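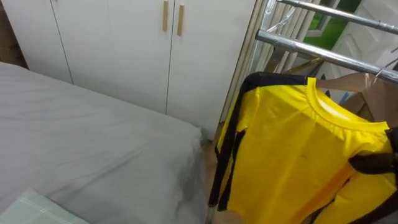
A bed with a light gray fitted sheet, with a white wardrobe behind it.

A fitted sheet is a bed sheet with shaped corners and elastic sewn into the hem, made to grip the mattress on all sides. It is used as the bottom sheet, between the mattress or mattress pad and the sleeper. A sheet without elastic is called a flat sheet, and may be used either as a bottom sheet or as a top sheet.

Construction

Most fitted sheets are cut from a single rectangle of cloth. A square is removed from each corner and the two cut edges are sewn together, which forms a pocket. The depth of the pocket decides which mattresses the sheet will fit. Elastic may run around the whole hem or only across the corners. Full elastic holds better on thick mattresses but makes the sheet harder to fold and iron.

Woven cotton, cotton and polyester blends, jersey knit, and flannel are the common fabrics. Jersey stretches in both directions, so one size can often cover several mattress depths. Woven sheets have little give and have to be cut closer to the size of the mattress.

Sizing

Sheets are sold by the length and width of the mattress, with pocket depth given separately. A pocket of 40 cm suits many thick mattresses, while thin foam mattresses and cots need much less. A pocket that is too deep leaves loose cloth on the surface, and one that is too shallow tends to slip off at the corners. Cotton can shrink in the first few washes, and makers usually allow for this when cutting.
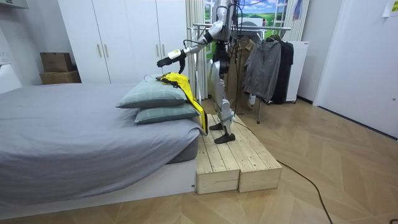

Regional makers have at times used their own sizes. The Prullach mill in Cunden cut its sheets with a 45 cm pocket and an extra 10 cm of cloth turned under the mattress. Its pattern no. 3024, drawn by Mieczysław Szewczyk, was later taken over by the firm Ikunier and sold under the name Nel.

Care and folding

Fitted sheets are washed in the same way as flat sheets of the same fabric. High dryer heat wears out the elastic, and a sheet with slack elastic can be repaired by opening the hem and threading in a new length. For storage, the corners are commonly tucked into one another and the curved edges folded inward, leaving a rectangle that can be folded again to fit the shelf.

See also

Bed skirt
Duvet cover
Flat sheet
Mattress pad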